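Hanrahan Hall, Plisville
Pre-event safety walk-through: Femness club night
Inspected by: Tineke Verhoeven
With: Pieter Schouten (venue), Manaia Ormsby (promoter)
Date: Jan 9, 2018
Licensed capacity: 600

Main entrance and queue
Barriers in place: Yes
Clicker counters at door: Yes, 4 on hand. Battery low on one.
Comment: Queue line needs to turn left along the wall, away from the bus stop. Manaia to brief door staff.

Exits
East double doors: OK
West fire door: Opens, but the bar sticks in the last few centimetres. Adjust before doors open.
Backstage exit: Blocked by two flight cases at time of visit. Moved while I was there. Tape the floor.
Exit signs lit: All except the one over the cloakroom stairs.

Stage and DJ booth
Booth riser level and locked: Yes
Cable ramps: Missing between booth and left sub. Pieter has spares at the Horthorpe site.
Haze machine: Smoke detector isolation must be signed in the log, with a fire watch named. Not yet done.
Strobe warning posted: No. Needed at both entrances.

Sound
Limiter sealed: Yes
Earplugs at bar: Yes
Comment: Neighbours' phone line to be answered until close. Number on the poster is the old one.

Bar and green room
Extinguishers tagged: Bar yes, green room overdue.
Free water: Jug station at the south end only. Add a second near the dance floor.
Food storage: Packaged snacks only, nothing cooked on site. Keep allergen sheet with the stock.
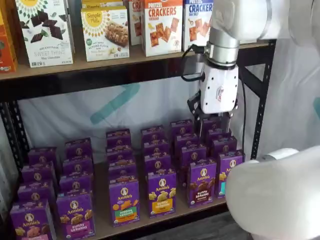

Packaged snacks on two-level shelving.

Washrooms
Lighting: OK
Floor: Loose tile by the second sink, men's side. Cone it off if it can't be glued in time.
Sharps bin: Present, locked.

First aid
Kit complete: No. Burn dressings and large gloves to restock.
Quiet room: Upstairs office agreed. Nathalie Vandenberghe has the key and will be on radio channel 10.

Result: Pass with conditions. West fire door, haze log, strobe signs and green room extinguisher to be cleared before any patrons are let in. Remaining items by the end of January. Recheck by Hanneke Van Rooij at soundcheck.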